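Carnwood Allotment Society: minutes of the October meeting, 2025-10-21

Yolanda Montoya in the chair, me scribbling as usual (sorry in advance for the spelling of the Latin names).

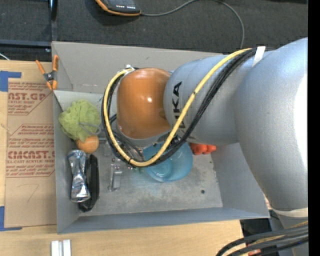

We started with the water, as we always do. The new standpipe on the Briltholm side is in and the pressure is lovely, but the hoses are a disgrace! There were two trailing right over the main path when I came in tonight. Yolanda wants every hose run kept tidy and up off the ground, strapped at intervals the way the yellow and black cables are in the picture, with little ties holding the bundle together. I said I'd get a bag of ties for the shed, and we agreed that anybody on the shared tap should sort theirs by the next meeting.

Minutes of the September meeting were agreed, apart from me having put down leeks where I meant leaks. Corrected now.

Rents. These stay at £61 for a full plot. There was a bit of grumbling about half plots (why isn't it exactly half?) and Yolanda explained that the water charge is the same whatever size you've got. Not everyone was happy, but it went through.

Waiting list. We have 7 names on it and 2 plots coming free, both down by the Pleto fence where it floods. I think we should be upfront with people about the flooding before they sign, and Yolanda agreed, so I'm rewriting the letter.

Seed order. A long and very jolly chat, mostly about beans. The Barajas potatoes did so well this year that we're doubling up, and the whole order comes to £132 including delivery. Please get your money to me before I send it off, as I'm not paying for everybody's onions again!

Bonfires. Still none before dusk. We've had another complaint from the houses, and fair enough, they'd got their washing out.

Any other business: the lock on the bottom gate is sticking and wants oil. Someone has left a very nice trowel in the shed, green handle, so come and claim it.

Next meeting same place, half past seven. Bring a mug.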